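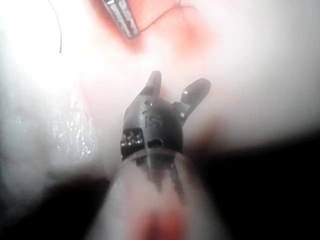

What has the grant paid for so far?

Most of it has gone on sorting, cleaning and properly housing the practice instruments in the Jenen room, and the rest on shelving, trays and a great many labels.

Worow instrument store: progress report to the Jistton Fund
2021-09-22

Where we are

When we applied, we described the store as "in need of some organisation". The Fund was kind enough not to ask for details. The details are that graspers, scissors, needle holders and practice forceps lived together in whichever drawer would still shut, and that anyone running a keyhole skills session allowed half an hour beforehand to find a matching pair of anything.

The drawers have now all been emptied. It took seven afternoons. The first four were spent on the contents, and the other three on the contents of the cupboard we had forgotten was part of the store.

The list stands at 583 items, which is a good deal more than we claimed to own in the application. Each has an entry giving its type, jaw shape, condition and home drawer. We had planned a column for "date acquired" and have dropped it, as the honest entry in nearly every case would have been a shrug.

Cleaning

Practice instruments never go near a patient, and over the years this had been taken as permission. Dye, silicone crumbs and the red syrup we use for bleeding exercises get into hinges and dry there. The syrup is the worst. It was bought for its realism and is very realistic about staining.

The new routine is written on a card above the sink. Jaws are opened and brushed straight after the session, shafts are flushed and wiped, and everything goes on the rack with the tips up. Nothing goes back in a drawer until the next morning. Trainees have taken to this better than tutors have. We moved the card to tutor eye level in June and there has been an improvement.

Items that are stiff, bent or missing a part go in the yellow tray. The yellow tray is emptied once a fortnight, and each thing in it is mended, kept for spares or thrown out. That last option caused more discussion than the rest of the project put together. There is now a rule that "might come in useful" has to be followed by a use.

Storage

We bought one Cozma cabinet with 16 shallow drawers and foam liners. The drawers were delivered in the wrong depth, sent back, and delivered in the wrong depth again – the supplier was at least consistent. The third attempt fitted. We lost five weeks over it, and the instruments spent those weeks in bread crates along the window wall.

The foam was cut by hand to the shape of each instrument. Early liners are a little rough and one appears to have been cut for an object we don't have. The later ones are very neat, and a gap in the foam now shows at a glance what is still out. At the last end-of-session check the only empty shape was a curved grasper, later found in a lab coat.

Scissors are kept separately in a lidded tray. This was not in the plan and was added after somebody reached into a drawer without looking.

Money

Spending is within budget, with about 1,000 pounds left. The cabinet came in under its estimate, and the refund on carriage helped. Labels went over. We had costed them on the assumption that they would stay stuck, and the first batch floated off in the sink. The replacements are engraved plastic tags, dearer and uglier, and still attached.

We would like to put the remainder towards a second drying rack and a decent lamp for the cleaning bench. The present lamp has to be held. If the Fund would prefer it spent as originally described, on a laminated wall chart, please say so, but the wall we had in mind is now behind the cabinet.

What is left to do

The spares box needs going through. It is the last part of the old system still in service and has the full confidence of everyone who has never looked inside it. We also owe the Fund a short guide to the list, so that other skills rooms can borrow the layout. A draft exists and is too long.

Loans to outside groups start again once the tags are finished. The loan form has been cut to one page, and the return date is now at the top in bold.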